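Laundry again, and the black pants

Quick one tonight, the dryer's still going and I want to be in bed by 9.

So I said back in November I'd stop keeping clean clothes in the basket until they ran out. Lilach (my sister, for newer people) bet me I wouldn't last. Well. I'm folding. Mostly. Everything gets folded flat on the green mat now, then goes on a pile against the wall, and the piles get carried off whenever somebody has arms free.

The mat was the best idea, by the way. Good big flat surface, legs go out straight, sleeves don't hang off the side. Should of done it years ago.

Black pants are my least favorite. Crinkly fabric, drawstring everywhere, they never lie the way you put them. My way - smooth the waistband first, pull the cord out on top so it doesn't make a lump, one leg over the other, then up in half and half again. Ulises rolls his. Ulises also owns 2 pairs of pants so I don't take advice from him.

Black pants, green mat.

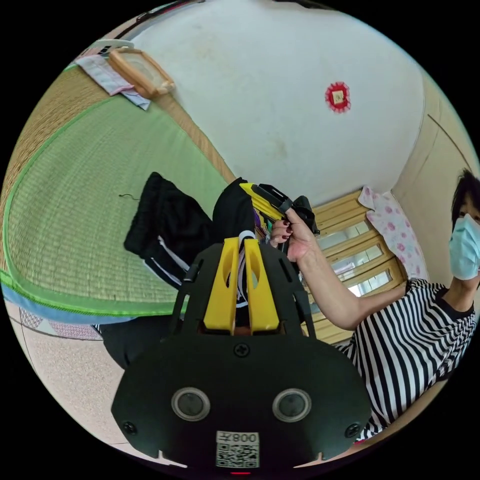
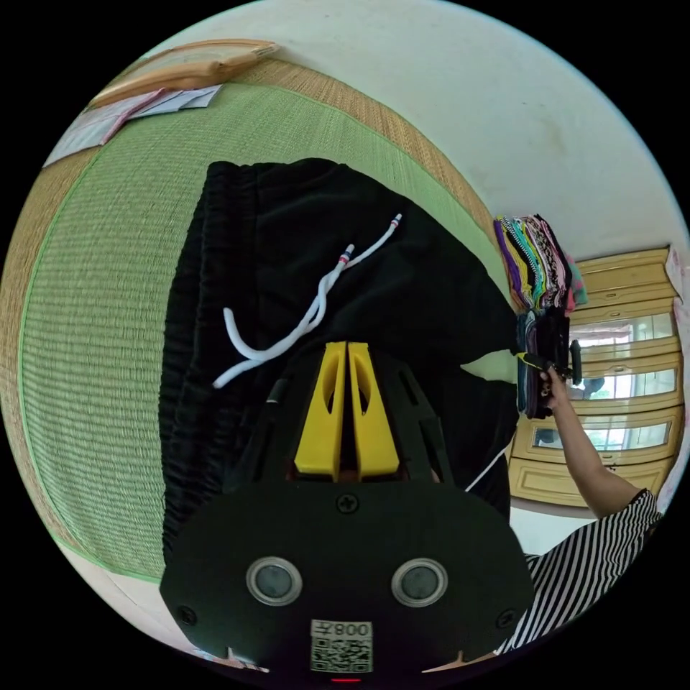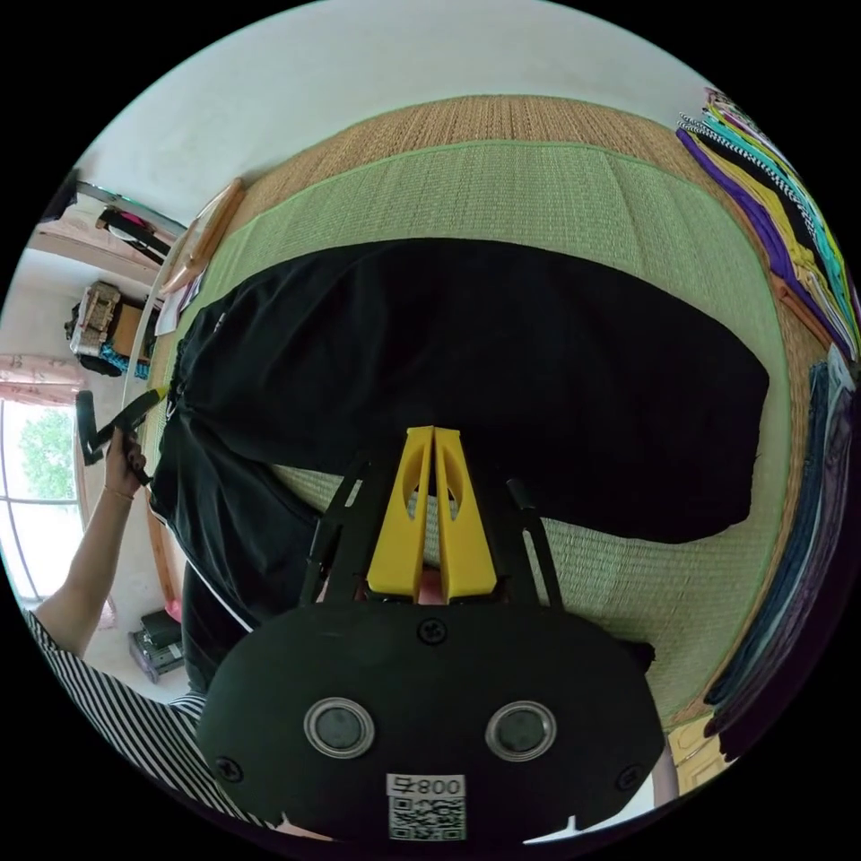
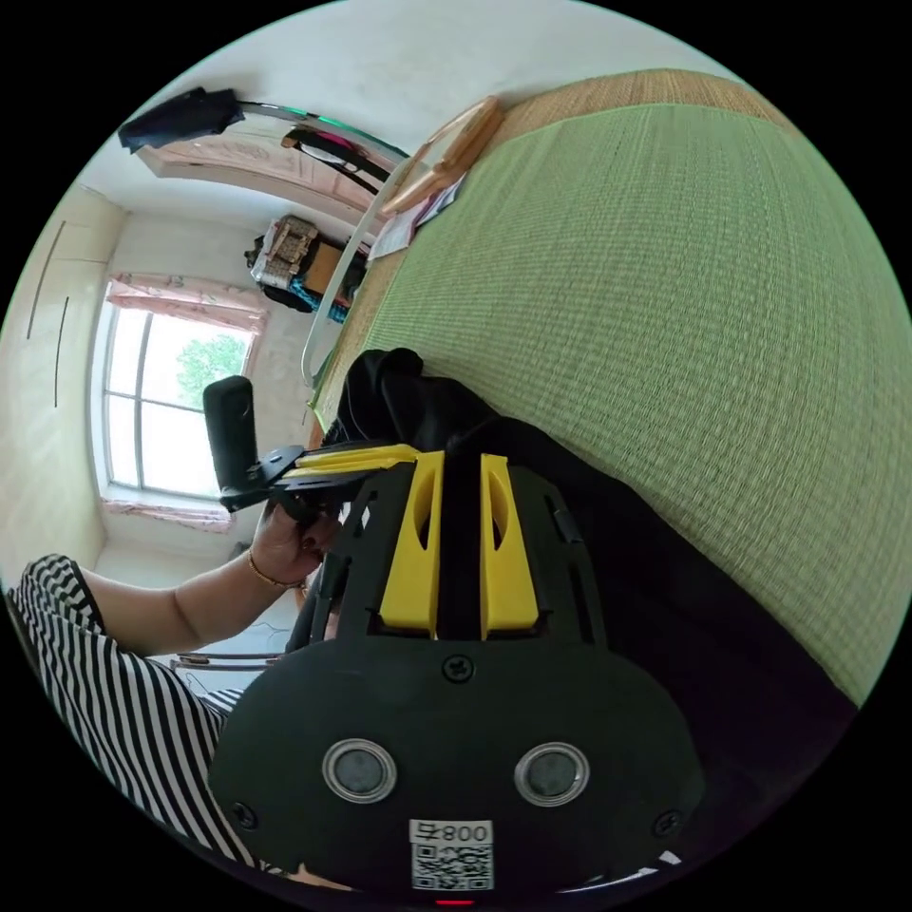 Next problem is where it all goes. Purple stuff and the patterned tops are fine stacked, they just sit there. Dark things slide. I had the navy pile go over twice last week, both times at night, both times I left it till morning. Stelios Koutsoukos left a comment on the last post saying to stand everything on edge in the drawer like files. Tried it with T-shirts. Works until you take three out and then the rest lie down, so now I have a shoebox in there holding them up. Not pretty. Fine.

Still need:
- a drawer divider that isn't a shoebox
- new drawstring for the gray shorts, the old one went into the waistband and I can't fish it out (safety pin? someone said safety pin)
- to go through the sock bag, which I keep moving from room to room

Also does anyone fold fitted sheets, like really fold them, or do you all ball them up and shut the door on them. Asking because I have two clean ones on the chair and they've been ther since the weekend.

Ok dryer just buzzed. Towels. More later.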